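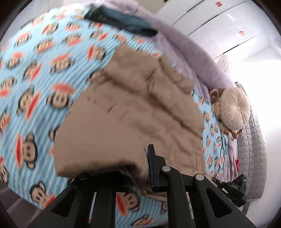
Where do you fold the washing if there's no table for it? On the bed, with the blanket pulled flat first.

Notes for the Murnport evening, second half, after tea. Floor Van der Linden to introduce. Keep it to 9 minutes.

Start with the bed. Most people in the room will have one and most won't have a laundry bench. A fleece blanket grips cotton a bit, so a pair of trousers stays where you put it. A slippery doona cover is worse. The kids' blanket with the monkeys is fine. A plain garment on a busy print is easy to see, and you can find the edges.

Slow down here. Brown khaki cloth creases if you look at it. Spread it out before you fold anything. Lift one side, let it drop, smooth from the middle out. Don't tug at the corners. Ask who irons. (At Wistden it was three hands out of the whole hall.)

Buttons: do them up before folding. Mention the Stustatton shop, where we sort roughly 300 pieces a week and the undone ones always end up back in the pile.

Puckers along a seam won't smooth out by hand. Leave them, or use a damp cloth and a warm iron on the inside.

Pass around the folding board from Michiels. It is 34 centimetres wide, which suits adult shirts and is too wide for children's. Say that a piece of stiff cardboard does the same job.

Then the demonstration. One pair of trousers, legs together, fold up from the hem in thirds. Do it twice, second time without talking.

Questions likely: fleece in the dryer (low, or hang it), colour fading (inside out, cold wash), where to put things with no drawers (under the bed, flat box).

Finish by 8.30 so they can stack the chairs. Leftover handouts go back in the grey tub.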